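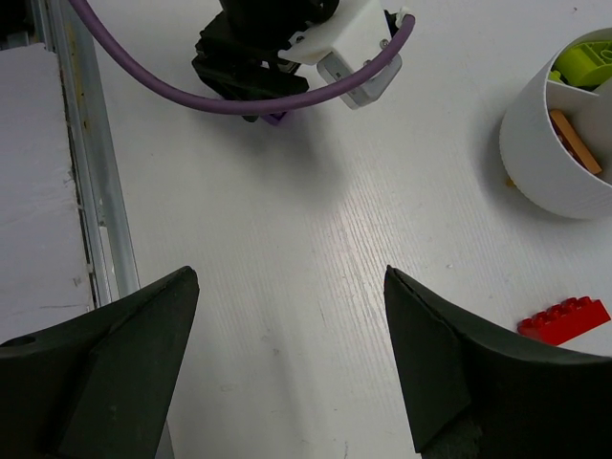
Block night again, and I've come home far too wide awake to sleep! We're sorting the donated Duplo for the Filton toy library, the whole lot, colour by colour, and June is purple. I had no idea I could care this much about purple. Things were well under way by the time I'd hung up my coat, with a small purple piece already up off the white table, and I remember thinking what a good plain background that top makes. Every colour sings on it. The old green felt at the last place swallowed half of them, and I was forever finding bricks with my elbow.

The Magaña tub came to me, which I was secretly hoping for. It's 11 litres of somebody's childhood, all mixed in with doll shoes and a very chewed giraffe. I washed a load in the sink before tea (200 mL of white vinegar to a bucket, Consuelo's recipe) and laid them out along two towels by the heater. They smell like fish and chips now. I don't mind a bit.
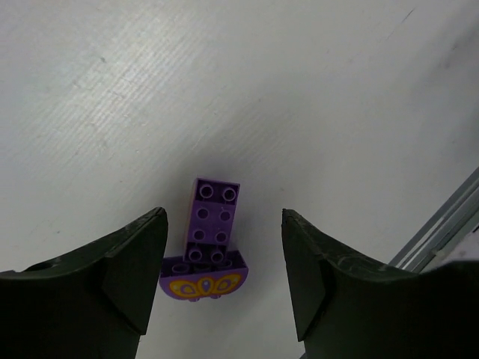

Kernis Street Brick Club, Sorting and Repairs

I've put our proper name there because Consuelo Medrano says club diaries ought to have it on, and she's right, I suppose, if these pages are going up with everyone else's.

Anyway, the butterfly brick! Well, I say butterfly. It's a purple one with a rounded front and a yellow pattern printed on it, a bit like wings, and Consuelo is certain it's scrolling leaves. We went back and forth over a whole pot of tea. There was a plain two-by-four stuck on top, and the pair of them looked so much like the start of a little castle balcony that I wanted to drop everything and build the rest. I love the printed ones best. You can't fake that cheerful yellow on purple.

The catalogue is up to 355 entries and my handwriting has held out for most of them. Still to do: the Batard box, which is nearly all wheels, and a better label for "arches, curves and other". I'm bringing lemon slice next time, and my own mug.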